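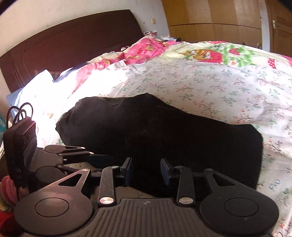

Why do foreign ministers fly to another country for talks when they could just call?
Vicente Leiva

Konrad Hofstetter
Mostly for privacy and the side conversations. A call gets you the prepared statement read aloud. A visit gets you the statement, then lunch, then ten minutes in a hallway where somebody says what their government will really accept. Going in person also tells the host you think the matter is worth a day of your life. Most of the text is settled by staff beforehand anyway, so the two ministers are often haggling over 2 sentences out of 40.

Florencia Ibarra
Free dinner.

Elba Sepúlveda
Konrad has it, though he left out the cameras. A handshake makes the evening news and a phone call gets one line. I typed up minutes for a trade ministry years ago and "frank and constructive" meant they argued — "frank" alone meant somebody went home early. If the joint statement comes out on time, it was probably written the Tuesday before. Read it for what was in the last one and has gone missing.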